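Talik Dried Foods Word List

A word list for dried and preserved foods, gathered from recipe cards, market labels and shop price lists. Compiled by the Appiah project and kept in one tab-separated file, talik.tsv.

Contents
2,719 entries. Each entry has a headword, a plural if one is in use, a food group (fruit, vegetable, meat, fish, grain, other) and a short gloss. Spelling variants sit on their own lines and point back to the main headword.

Sources
Recipe cards from the Jalel collection make up the largest share. Price lists came from 19 shops. Brand names were removed – except where the brand has become the everyday word.

Known problems
Glosses over 400 characters are cut short. Forty headwords still have no food group. "Chip" and "crisp" overlap a lot and we have not settled how to split them. "Leather" is filed under fruit only, so meat senses are missing.

Changes
October: merged duplicate entries for jerky and biltong spellings, fixed the sort order for accented letters.

Entries without a group
Many of the open ones are words for thin dried pieces that sellers use for both fruit and meat. Suggestions are welcome in the issue tracker.
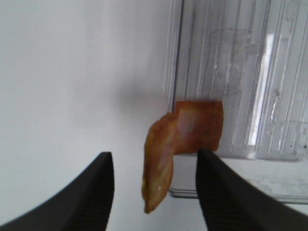

Thin orange-amber piece, food group uncertain.

License
Free to use with credit to Appiah. The Skumadach mirror is updated every Monday.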